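Section 4: Teaching the Home Straight

If you've worked through Section 3, your Stetodik unit is charged, paired and standing at the shed door. Now you get to walk it around the track. I did the grounds here at Ouellet with a clipboard and a push cart for years before we got this thing, so I'm writing the way I'd explain it to you over the fence. The Cledance booklet covers the menus better than I can (and it's in the drawer, please put it back!).

Before you start

Check the booking sheet first. The walk needs a clear straight, and the athletes come before we do. Early morning is my favorite, and an overcast sky is great because you don't get the grandstand roof throwing a hard shadow over the outside lanes.

1. Carry the unit to the start of the straight and set it down inside a lane, facing the far trees. Two people for the lift, always.

2. Open the Garnex app on the tablet and pick Teach Route. Type 1000 for the walk length, in meters. That gives you two full laps and half of another, so it'll finish on the far side from where you started.

3. Wait for the front view to come up and look for the painted lines. You want one running away from near the bottom middle and the edge line on your right, by the grass.
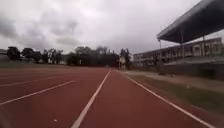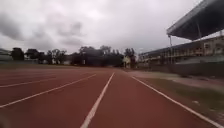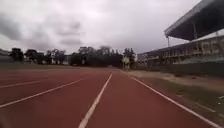 Front view, home straight, grandstand side.

4. Tap Hold Lane. Let it walk, and stay behind it, off to the infield side, with the stop remote in your hand and not in your pocket.

5. When it's done, save the route under your own initials. We had 3 routes called "test" last September and I still don't know which one was mine.

Note: Old, faded paint confuses it more than bends do. If it drifts, stop it, walk it back and slow it down one notch before you try again.

Caution: Keep it off the verge. Loose stones and soft ground are rough on the feet, and a new set takes forever to arrive.

What this does to your shift

The unit does the walking and the photographing, and you do the deciding. I used to spend my whole first hour looking down. Now I go through the flagged spots over coffee, then head out with the patch kit to the ones that matter. It flags plenty of leaves, so you still need someone who knows a leaf from a lifted seam! Log each flag as Fix, Watch or Ignore before you go home, and plug the unit back in.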